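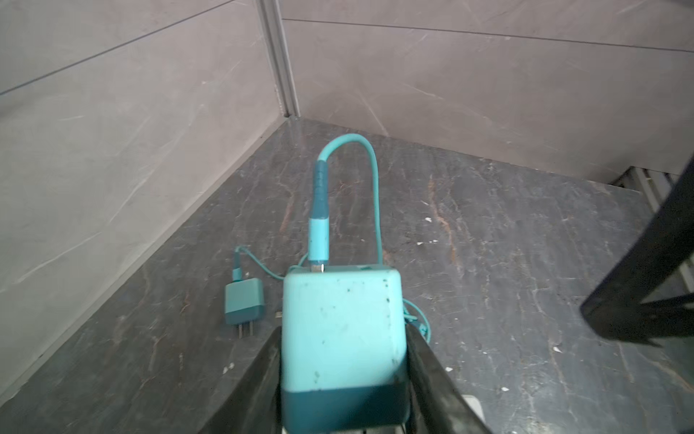

Do you really need a special cleaner for stone-look tile?

I doubt it. The bottle of Stama I was talked into cost more than a month of dish soap and left the grey floor streakier than before. Warm water, a small squirt of detergent and a well-wrung mop do the job – then dry it with an old towel.

Sweep first. Crumbs and grit are what dull the colour, whatever the label says about "sealing". 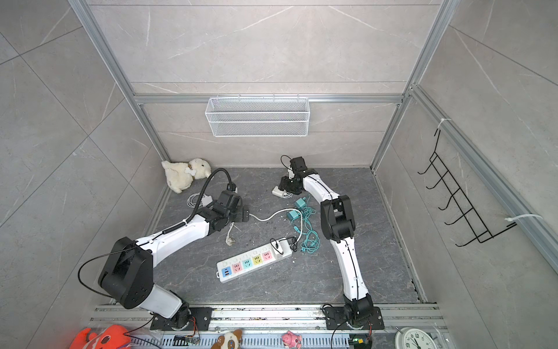 Dark grey marble-pattern floor with light grey marble-effect wall tile.

Vinegar gets recommended for everything. Keep it off real marble, full stop, and if you can't tell real from printed, assume real. My neighbour Ermanno swears by the Rirkano steam mop. I borrowed it and saw no difference. 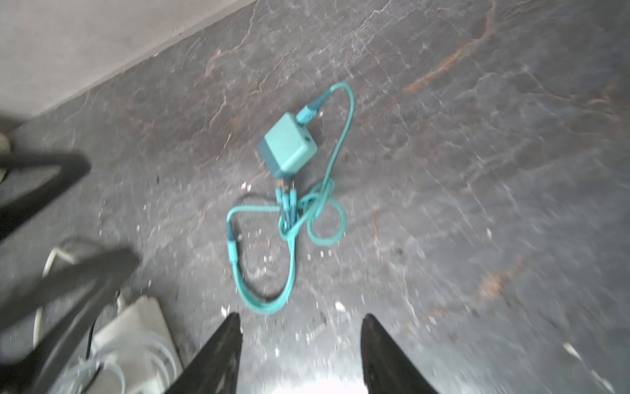

For grout, try baking soda paste and an old toothbrush before paying for a kit. Leave it ten minutes, scrub, rinse twice. Old stains may not budge, and I wouldn't trust a product that promises they will.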